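Grab a lemon, a bowl and a tea towel, and let's get that microwave fresh again! I love this job more than I should. It costs next to nothing, you don't need a single product from the cleaning aisle, and the whole kitchen smells good for the rest of the afternoon.

I learned the steam method from Shireen Nkosi when we shared a flat in Bandgate, and I've tinkered with it ever since. What follows is the version I've settled on.

## What you'll need

- One lemon (a tired one from the bottom of the fridge is fine)
- A microwave-safe bowl that holds at least two cups
- A cup of water
- A wooden spoon or wooden skewer
- Two soft cloths, one damp and one dry
- A squirt of dish soap
- Bicarb soda for anything stubborn

Leave the scourers in the drawer. The coating inside most microwaves scratches easily, and once it's scratched, food grabs on even harder.

## Step 1: Make the lemon bowl

Pour the water into the bowl. Cut the lemon in half, squeeze both halves in, then drop the skins in too. Lay the wooden spoon across or stand it in the water. That gives the bubbles somewhere to form, so the water doesn't overheat and leap out at you when you move it. Please don't skip the spoon!

No lemon? Two tablespoons of white vinegar works just as well on grease. The smell is sharper, but it fades once you've aired things out. An orange or lime will do in a pinch, and my neighbour Dwight MacLeod swears by grapefruit, which I've tried and can report is lovely (if a bit wasteful of a good grapefruit).

## Step 2: Steam it

Run the microwave on high for three minutes. You want the water to boil and the window to fog right over. If your machine is a low-powered one, give it four or five.

Now the hard part: leave the door shut for another five minutes. All that steam is settling on the dried soup and the porridge splatters and softening them for you, and if you open up early you let it go. Put the kettle on, or wipe down the stovetop while you wait.

## Step 3: Wipe from the top down

Lift the bowl out with oven mitts and set it aside, but don't tip it out yet. Take out the turntable plate and its ring, if you have them, and put them in the sink with warm soapy water.

Start with the ceiling. It's the bit most people miss, and it's usually the worst of the lot. Then do the back wall, the sides and last the floor, rinsing your cloth as you go. If a patch won't budge, dip the cloth in the warm lemon water and hold it against the spot while you count to 40. It nearly always slides off after that.

For the really baked-on stuff, mix bicarb with a few drops of water until it's like toothpaste. Dab it on, wait ten minutes, rub gently and rinse well. Bicarb leaves a chalky film if you rush the rinse, so go over it twice.

## Step 4: Don't forget the door

Wipe the inside of the window and all around the edge where the door meets the body. Crumbs love that edge, and a clean one helps the door close properly. A cotton bud is brilliant for the corners. Then do the handle and the buttons with a cloth that's barely damp, and never spray anything straight onto the controls or the vents.

Dry everything with your second cloth, pop the plate back in once it's dry too, and leave the door open for a quarter of an hour so the last of the moisture can get out.

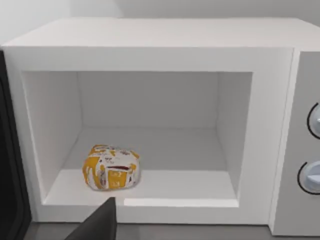
## Step 5: Deal with leftover smells

Burnt popcorn and fish can hang about even after a good clean. Put a small open dish of bicarb inside overnight with the door closed, and take it out in the morning before anybody heats up their coffee. Dry coffee grounds work too.

## Keeping it that way

Cover your food! A plate upside down over the bowl does the trick, tilted a little to let steam out. Wipe up spills while they're fresh (once the oven has cooled enough to touch), and do the lemon bowl every second week or so.

Tayla Faulkner wrote in to ask whether you can use the same lemon again. You can, once, on the same day. I rub mine over the chopping board with a pinch of salt and then it goes in the compost.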